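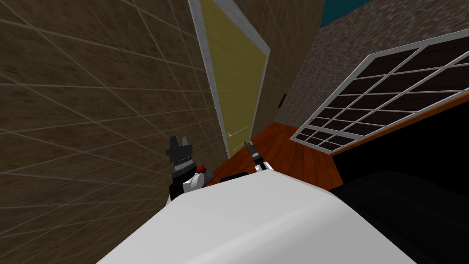 Kitside name labels, 137-pack: a term of use

Kitside sells iron-on and stick-on labels for school clothing and lunch gear. The 137-pack holds both kinds on one set of sheets. I ordered it for two children, one in kindergarten and one in third grade, and used it from the first day of school until May.

Ordering is done through a web form. The name field takes two lines, and the preview matches what is printed. Long surnames are reduced in size without warning. "Tharushi Matubbar" fits on one line of the large label but has to be split on the small one. Check the preview for each size before paying.
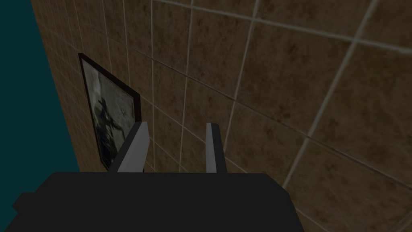
The iron-on labels need a dry iron, no steam, and firm pressure through the paper sheet supplied. The instructions give a press time but no temperature. I used the cotton setting on sweatshirts and a lower one on polo shirts. Corners lifted on ribbed cuffs and on fleece. Labels on flat cotton and on sewn-in care tags held through machine washing at 60 degrees Celsius and normal tumble drying.

The stick-on labels are for bottles, boxes and shoes. On smooth plastic they stayed put in the dishwasher, top rack. On textured lids the edges collected dirt and two had to be replaced. Shoe labels come with a clear cover, and the print under it is still readable.
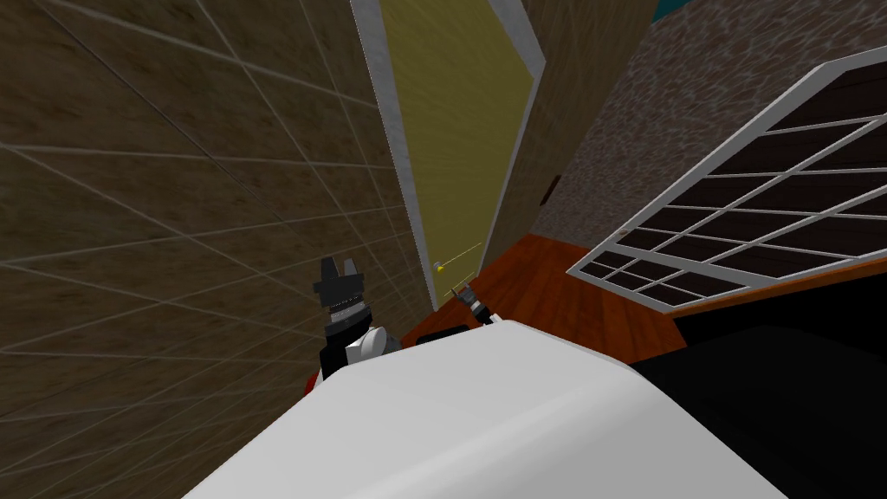

I also had a set from Tjoa left over from last year. The Tjoa print is darker, but the labels are thicker and one child complained about the collar. The Kitside label is softer and can be read at arm's length.

The pack has too many tiny pencil labels and too few for shoes. The mix cannot be changed. A school-only pack with more clothing labels would be a better buy.

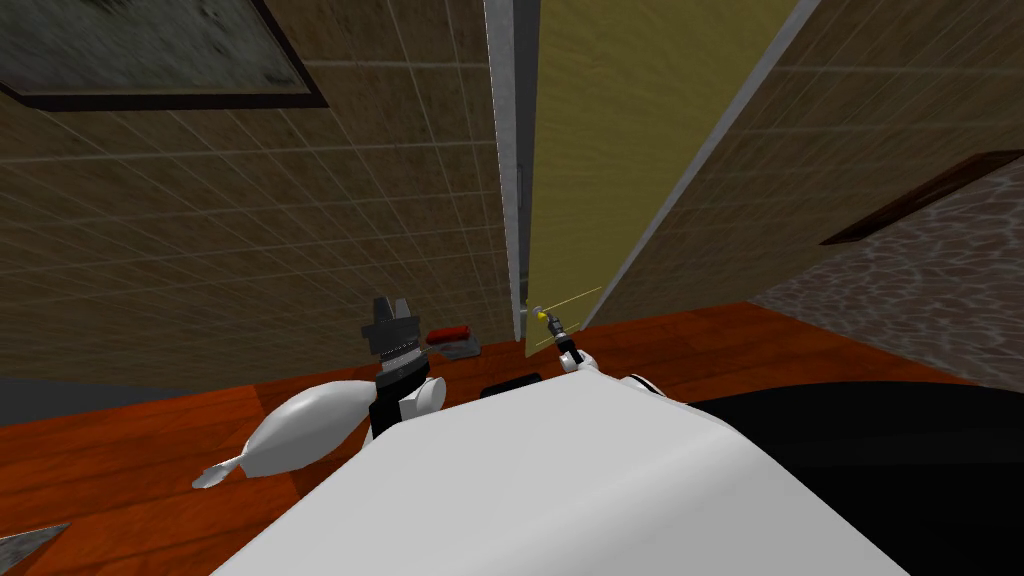

Removal is possible with heat and tweezers, but it leaves a faint outline on dark fabric. Keep this in mind if the uniform will be handed down or sold at the school swap.

Rating: four out of five. Recommended for flat fabrics and hard plastic. For fleece, sew the label in.

Sarita Sisodia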